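ok so a few of you asked what it takes to keep the laundry robot going day to day, and I have coffee and a calibration running that I can't touch for a while, so. thread

Background for the new people: two arms, a head camera, parallel-ish grippers with black fingertips. It lives in the laundry corner of our test apartment in Vondthorpe and its one job is moving clothes between a basket and a front loader. I don't write the clever software. I'm the person with the hex keys.

Mornings start with the fingers. I wipe both pairs with a damp cloth and then a dry one. Lint is the enemy. It packs into the little gap behind the fingertip pad and after a few days the pad sits proud and the grip force reading goes weird. I used to chase that in the settings like a fool. Now I use a toothbrush.

Then I open and close each gripper all the way, by hand command, and listen. The right one has always had a tick at the very end of its travel. The left one is silent. If the left one ever ticks I'm going to be upset.

Pads get swapped every 2000 closes. The counter is in the log so I don't have to guess, and the left one gets there first because it does all the door work. I'm on the Sornen pads now (the soft ones). The hard ones last longer but they skate on anything shiny, and a washer door is basically one big shiny ring.

Cables! The left arm cable needs a generous loop or it pulls tight when the wrist rolls over. Too generous and it hangs down where the door swings. I've retied that thing so many times. The current setup is one hook-and-loop strap at the elbow, one at the forearm, and nothing at all near the wrist. Zip ties are banned. I found a nick in the jacket right where a zip tie had been and that was the end of zip ties.

Next up is parking it at the machine. There's a start pose where both grippers sit low in front of the washer, empty, below the drum opening, and the camera looks pretty much straight down over the top. I check it with the door swung all the way open to the left, because that's the worst case for the left arm.

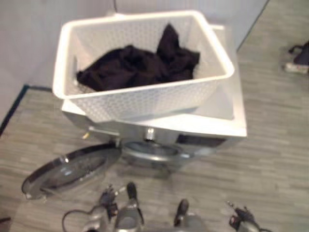

The gap between the left fingertips and the open door is what I care about most in that pose. If the base has crept forward even a little, the first move of the day is a gripper tapping on glass. It's a very sad noise. I have a scrap of foam I slide through the gap, and if the foam drags, I back the base up and start over.

Speaking of creep: the floor in there is those gray planks and they're slicker than they look. The base has locking casters and it still walks over a long day. I tried rubber mats (trip hazard, hated them), then softer casters from Ljungberg, and the softer casters have been great so far. Ask me again in a month.

Basket stuff, since somebody always asks. We like the white plastic kind with holes in the sides. The thick rim gives the fingers something to close on, and dark clothes show up really well against it on camera. Put dark clothes in a dark basket and the poor thing just sort of pats around in there.

Where the basket sits matters less than I expected. Turned a bit, hanging over the front of the washer some, all fine. What does matter is how high the clothes are piled on the side away from the robot. It has to reach over everything to get there and the forearm ends up brushing the near rim.

Okay, the repair part, which I know is why half of you are here. Back in February the left gripper started throwing error 428. The manual from Clundton says 428 is "position deviation, check load." Thanks! Very helpful!

I checked the load. I checked the connector. I swapped the connector. I swapped the gripper controller with the right side and the error stayed on the left, so at least it was mechanical. Took the cover off and one of the linkage pins had backed out just enough to rub on the housing. You could see a bright little stripe where it had been scraping.

Pushed it back in, one drop of threadlocker on the set screw, and let it sit overnight. Whole fix was 17 minutes once I knew what it was. Finding it took 2 days. I've put a dab of paint across every pin and screw head since then so I can see at a glance if one has turned. Best thing I've done to this robot, and it cost me a bottle of nail polish.

Oh and clean the camera window! With a lens cloth! Dryer lint floats, and it lands on anything that looks down or up or sideways. If the picture goes soft, wipe first and refocus second. I've refocused on a fingerprint before and then had to do it all again.

Calibration just beeped so I have to go. Still want to do a post on the gripper spares drawer, and whoever asked about grease for the wrist joint, I'm looking up the part number tonight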